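Why does wood have lines in it?

Trees grow in two directions. They get taller at the tips of their branches, and they get fatter all the way round, just under the bark.

In spring a tree grows quickly and makes pale wood. Later in the summer it slows down and the new wood is darker and harder. One pale band and one dark band together make a ring, and in places with cold winters a tree usually makes one ring each year. An oak that came down near Workham in October had 121 of them.

Wide rings and narrow rings

A wide ring often means a good year, with plenty of rain and light. A narrow ring can mean a dry summer, or insects eating the leaves.

From rings to grain

Cut straight across a trunk and you see circles. Cut along it, the way a sawmill makes planks, and the same rings show up as long lines — this is called the grain. If the saw passes near the outside of the trunk, the lines bend into waves and long ovals. On a pale tabletop the darker lines can be quite faint, so look at it from the side.
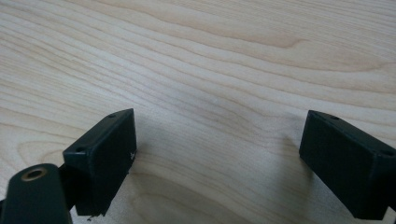

Try it yourself

You will need paper, a wax crayon and a piece of bare wood.

1. Lay the paper on the wood and hold it still.
2. Rub the side of the crayon over it for 45 seconds.
3. Try another piece of wood and compare the two.

Words to know

Bark: the outer layer of a tree.
Grain: the pattern of lines in cut wood.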